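Hilo de hoy, desde la cama y a las cinco de la tarde: la vejez según la Biblia, leída por alguien a quien le crujen las rodillas al arrodillarse. Y al levantarse, más.

1/ El Eclesiastés 12 describe el envejecimiento como una casa que se viene abajo: tiemblan los guardas, las que muelen son pocas, se oscurecen las ventanas. Las que muelen son las muelas. Me quedan las justas.
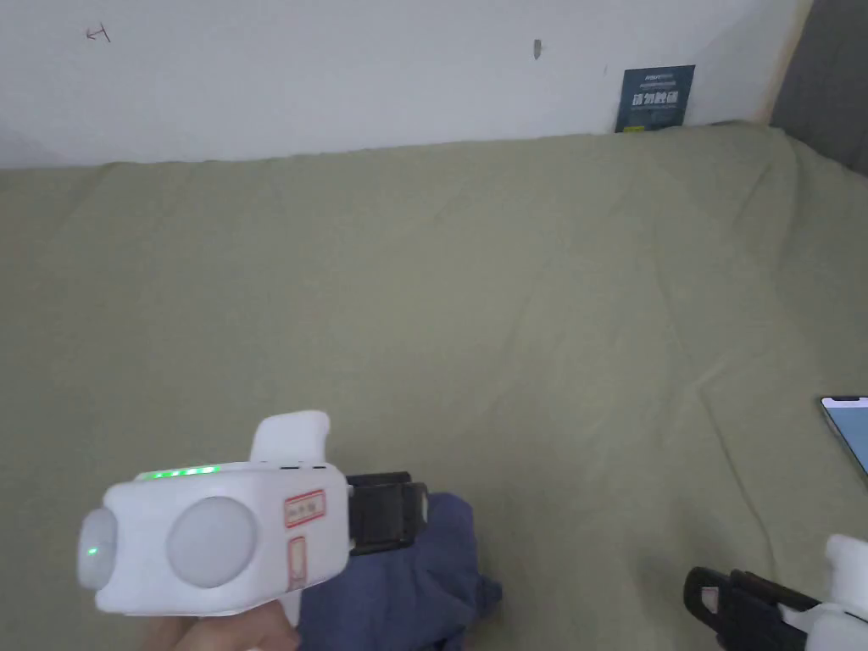

2/ Lo leí de joven en el grupo de Plurnari y me pareció poesía. Ahora me parece el informe del médico.

3/ Lo del almendro que florece son las canas, según la lectura más común. Salomón, o quien fuera, tenía mejor gusto que mi peluquero. 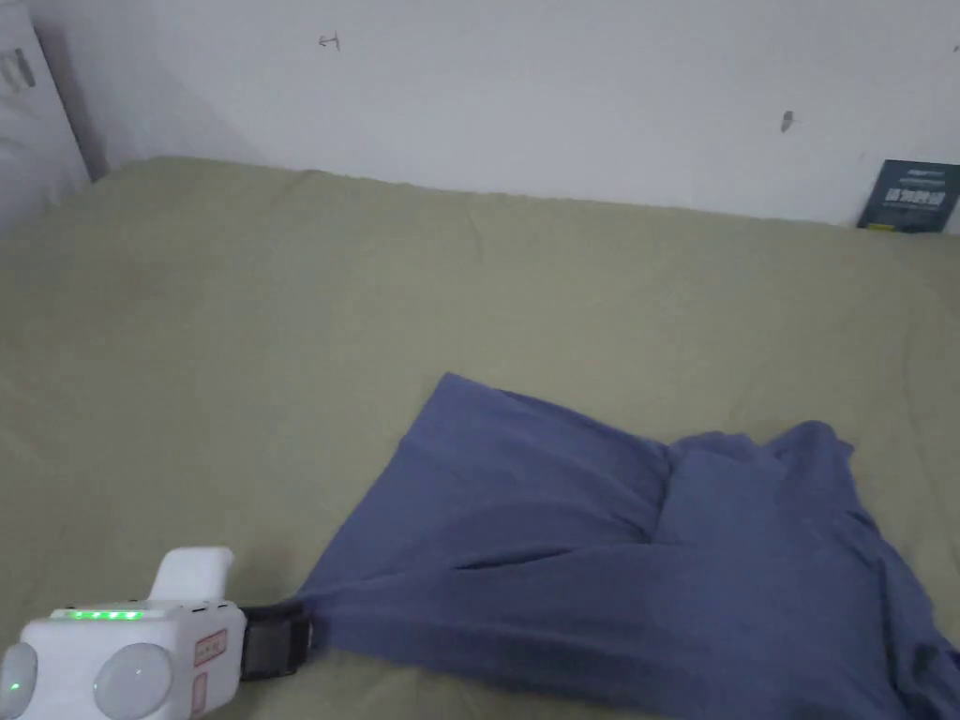 Tarde de cama y Eclesiastés.

4/ Luego está Barzilai, 2 Samuel 19. David lo invita a vivir en la corte y él contesta que tiene ochenta años, que ya no saborea lo que come ni oye a los cantores. Rechaza el palacio y pide volver a su pueblo – mi héroe. 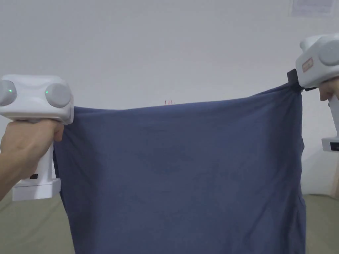
5/ Pero fijaos: antes de eso había dado de comer al rey en plena huida. Mayor, medio sordo y útil. En mi parroquia de Promura lo habríamos puesto a doblar hojas parroquiales.

6/ El salmo 71 pide sin rodeos: «no me deseches en el tiempo de la vejez». Lo rezo desde hace 9 meses, casi siempre buscando las gafas. El salmista tampoco tenía mucha paciencia: «apresúrate a socorrerme». 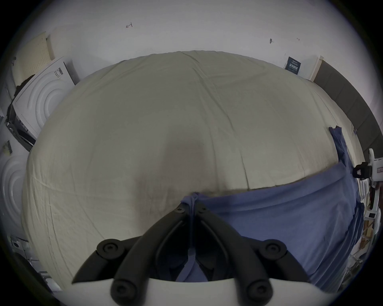

Munteanu responde que me salto el final del salmo 92, el de los que en la vejez seguirán dando fruto y estarán llenos de savia.

7/ Tiene razón y me fastidia. Savia, lo que se dice savia, hoy poca. Mañana leo el 92 entero, en el ejemplar de letra grande.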